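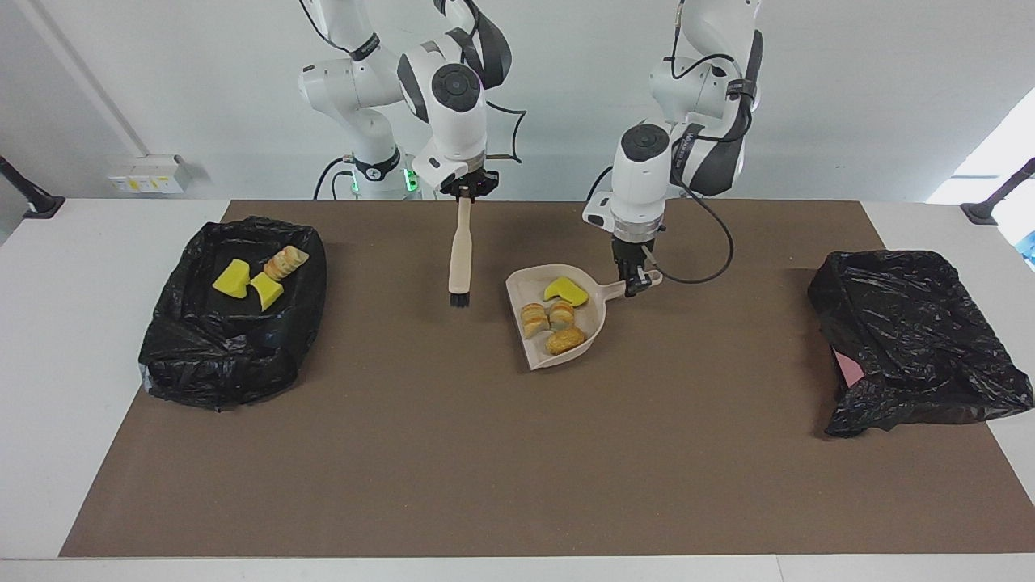
*Figure 1. Dustpan, hand brush and lined bin on the brown mat, with sponge and bread pieces in the pan and in the bin.*

## 3. Test debris and tools

The report compares how well one dustpan and one hand brush handle two kinds of light table waste: torn bread and cut sponge. Both are soft and both weigh little, but they behave differently under bristles. Bread sheds crumbs along the cut face. Sponge compresses, then springs back and can hop over a low lip.

The brush has short black bristles. Short bristles push a piece without bending much, so most of the force goes into the piece and little into the surface. Longer bristles were tried in January on the Pryor brush and dropped from the plan after 3 trials, as they flicked crumbs past the pan.

The pan is a shallow plastic scoop with a wide open lip and a raised rim at the back. The rim stops pieces that arrive fast. The shallow depth makes emptying easy but limits how far the pan can be tilted on the way to the bin.

### 3.1 Bin and liner

The bin is lined with a black garbage bag folded over the rim. Two liners were compared, Bevura and Trisard. The Bevura liner is wider and leaves more slack on the table. Slack matters when the pan is tipped low, where a loose fold can catch the lip. The liner was pressed down into the bin before each set.

### 3.2 Results

A total of 2,279 pieces were swept over the full plan. Of these, 1,379 were bread and the rest were sponge. Pieces left on the mat after a single pass came to 363, and most of them were bread fragments smaller than a fingernail. Whole sponge pieces were rarely left behind.

Pan position had more effect than stroke length. With the lip flat on the mat, fragments rode up into the scoop. With the handle end raised even slightly too high, the lip bowed at the middle and crumbs collected at both corners.

### 3.3 Placing the pan

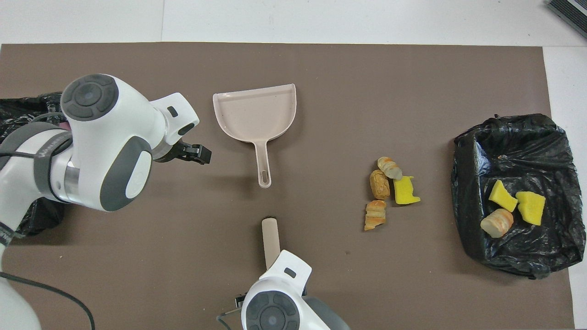 Rawiri Trevaskis objected to the flat placement at the Tuesday review, saying that a pan lying flat lets sponge roll back out between strokes and that the handle should be lifted as soon as the first piece is in. The objection was tested in an added set. Lifting early kept the sponge in but raised the count of missed crumbs. Flat placement was kept for bread, and the early lift was adopted for sponge only.

Mixed loads remain open. The Derilow mat has a slight grain, and sweeping across it gave cleaner results than sweeping along it, but the two directions were not run in equal numbers. Baltasar Quintana will repeat the mixed set with the mat turned a quarter turn.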